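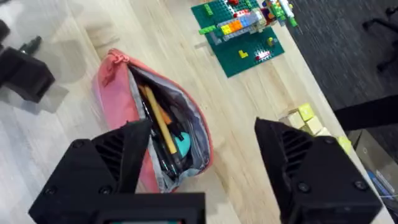 The pink pencil case, open, with the green Lego plate behind it.

I want to write a little about this pencil case, because two readers asked me in April what I keep on the table and where I found it. I am sorry that the answer took me so long.

I moved to this city with one suitcase and a box of papers. For the first months I kept my pens in a coffee cup. It looked nice, but every time I needed to draw I had to carry the cup from the desk to the kitchen, and two times it fell down. My friend Leidy Condori saw this and gave me a soft pouch in salmon pink. I would never have chosen this color for myself. Now I like it very much, and I can find it even in a full bag.

The shape is a little like a half-moon, and the zipper goes along the top. When it is open I can see the inside without searching. The lining is gray with a pattern, and I think this was a clever decision of the maker, as a white lining becomes ugly very fast.

My rule is that only the things I use in one week may live inside. The long yellow pencil is always there. I use it for first sketches and for shopping lists. I also like to have something orange for marking mistakes in my homework, and dark pens for everything serious. Before this rule I had 443 pens, pencils and markers in the apartment. I know the number because I counted them during one rainy evening, and then I gave most of them to the school of Magnus Paterson, who teaches drawing to small children. He was very happy, and I had one drawer free.

The Lego plate stays on the table too. I build small houses when I must think about a difficult sentence. My hands are busy and my head becomes quiet.
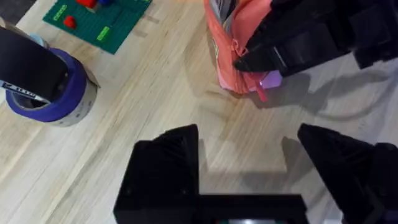

Coral pink on pale wood. I like these two colors together.

The table itself deserves some words. I searched for a light wood for a long time, and I wanted to see the lines of the tree in it. Dark tables make me sleepy in winter. I clean it with a soft cloth and a few drops of soap, and I try to wipe in the direction of the grain, as my grandmother taught me.

Every evening at 6 I put the pens back and close the zipper. It is a small habit, but in the morning I can sit down with my tea and begin immediately. Next month I would like to wash the pouch for the first time. If somebody has experience with washing this kind of fabric by hand, please write me in the comments. I am a little afraid for the zipper.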